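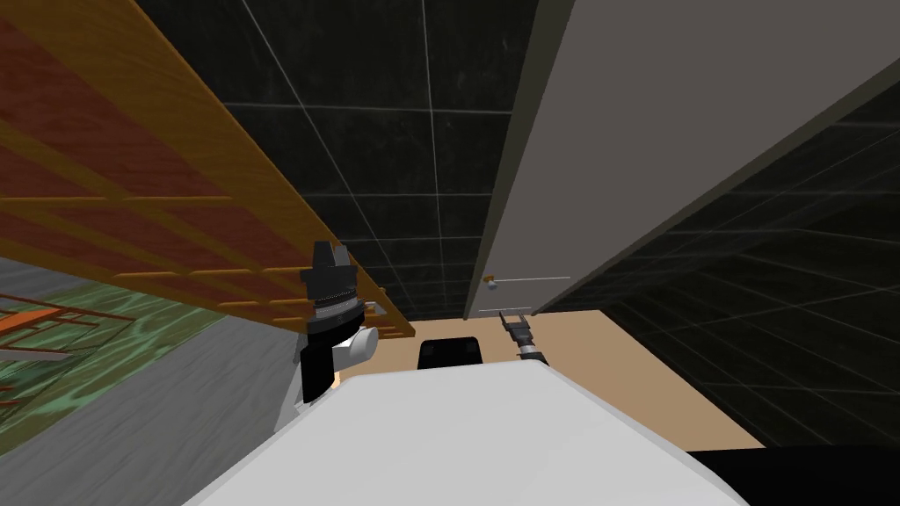
나무 살 선반, 밑에서 올려다본 각도

자유게시판 > 살림/수납
제목: 슬랫 선반 처짐 질문요 (판 선반이랑 고민중)
글쓴이: 다용도실308
2022년 4월 25일

급해서 짧게 씁니다. 다용도실 벽에 선반 올릴 건데 살로 된 거(슬랫)랑 통판 중에 못 고르겠음. 후보는 Goltus 슬랫형이랑 Cundell 통판형. 올릴 건 쌀, 매실청 병, 제철 아닌 냄비들. 습기 많은 방이에요. 작년 10월에 통판 썼다가 뒷면에 곰팡이 펴서 버렸고요.

궁금한 거
살 사이로 작은 병 기우는지
무거운 거 올리면 가운데 처지는지
벽은 석고보드인데 괜찮은지

답변 미리 감사요

------

된장두스푼
습한 방이면 무조건 슬랫. 통판은 벽에 붙은 쪽 바람 안 통해서 또 곰팡이 펴요. 저희집 5년째 슬랫인데 곰팡이 없음. 대신 먼지가 아래칸으로 다 떨어짐 ㅋㅋ 그건 감수

모서리수집가
윗님 말 반만 동의. 곰팡이는 선반 모양보다 벽이랑 간격 문제예요. 통판도 벽에서 좀 띄우면 괜찮습니다. 저는 Cundell 쓰는데 뒤에 각목 하나 대고 띄웠어요. 멀쩡함.
그리고 병 많으면 슬랫 짜증나요. 바닥 좁은 병은 살 사이에 걸려서 삐딱하게 섬. 매실청 엎어본 사람은 압니다...

된장두스푼
병은 쟁반 깔면 되죠

모서리수집가
쟁반 깔면 그게 통판이지 뭐예요 그럼 슬랫을 왜 사요

된장두스푼
쟁반은 병 있는 데만 깔죠. 선반 전체를 덮는게 아니고. 쌀이랑 냄비 밑은 그대로 뚫려 있잖아요

잔나사
싸우지들 마시고 ㅎㅎ 글쓴님 진짜 문제는 석고보드예요. 슬랫이고 통판이고 석고에 바로 박으면 쌀 올리는 순간 위험. 뒤에 샛기둥 찾아서 거기 박으세요. 자석 갖다대면 철 샛기둥이나 나사머리 있는데서 붙습니다. 나무 샛기둥은 자석으로 나사 줄만 찾으면 됨.
저는 Hafþórsson 브라켓 썼어요. 이름 읽을줄 모름. 두꺼워서 못생겼는데 튼튼함

다용도실308
헐 석고 얘기 감사합니다. 그냥 앙카 박으려고 했는데요. 토글앙카도 안되나요? 철물점 아저씨는 된다던데

잔나사
휴지 같은 가벼운 거면 되죠. 쌀은 저라면 안 함. 앙카는 버텨도 석고가 부서져요. 그리고 선반 깊이 깊으면 앞쪽에 무게 실려서 더 잘 뽑힘
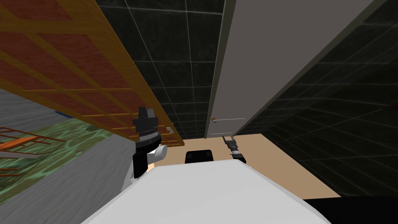 아 그리고 처짐은 브라켓 간격 문제가 커요. 양끝에만 달고 가운데 비우면 뭘 사도 휩니다. 무거운 건 브라켓 바로 위에 오게 놓으시고, 긴 선반이면 가운데 하나 더. 샛기둥 위치에 맞추다 보면 양끝이 좀 튀어나올 수 있는데 그쪽엔 가벼운 거만 놓으세요. 저는 키친타올 둠

밤에먹는귤
전 반대로 벽에 안 박는거 추천이요. 전세면 더더욱. Catoto 스탠드형 선반 12만원 주고 샀는데 이사할 때 그냥 들고 나왔어요. 조립은 욕나옴. 설명서 그림이 앞뒤가 바뀐듯

모서리수집가
스탠드형은 바닥 자리 차지하잖아요. 다용도실 좁은데 세탁기 옆에 그거 세우면 문 안열림

밤에먹는귤
그건 재보고 사야죠 당연히. 저희집은 들어갔어요

다용도실308
저희 자가긴 해요. 근데 바닥은 세탁기랑 분리수거통 때문에 자리가 없어서 스탠드는 패스할게요 ㅠ 추천은 감사

호두껍질
마감 안 된 나무면 올리기 전에 오일이든 바니시든 바르세요. 살 옆면까지요. 윗면만 바르고 옆면 빼먹으면 거기로 습기 먹어서 거뭇해짐. 제가 그랬음. 달고 나서 밑면 칠하려면 목 빠집니다 꼭 바닥에 놓고 먼저 칠하세요

된장두스푼
오일은 냄새 며칠 가던데 쌀 옆에 괜찮나요? 전 그냥 생나무로 씀

호두껍질
다 마르고 올리면 괜찮아요. 창문 열고 일주일 뒀습니다. 급하면 수성 바니시. 생나무로 5년 멀쩡한 건 그 집이 안 습한거 아닌가요

된장두스푼
우리집 1층 북향인데요;;

모서리수집가
ㅋㅋㅋ

잔나사
폭은 재보셨어요? 344짜리 깊이면 세탁기 뚜껑 걸리는 경우 있어요. 통돌이면 뚜껑 다 연 높이로 재야 함. 닫은 높이로 재고 달았다가 다시 뗀 집 봤습니다

다용도실308
통돌이 맞아요... 닫은 높이로 쟀네요 ㅠㅠ 저녁에 다시 재볼게요
일단 슬랫으로 맘 기울었고 병은 쟁반 깔고, 쌀은 그냥 바닥에 둘까 싶어요. 샛기둥 못 찾으면 다시 글 올릴게요

모서리수집가
쌀을 바닥에 둘 거면 통판도 되는데요. 전 계속 통판 밀겠습니다

잔나사
자석은 냉장고 붙이는 약한거 말고 센 걸로 하세요. 약한 건 안 붙어요. 찾으면 연필로 위아래 두 군데 표시

다용도실308
넵 센 자석 사러감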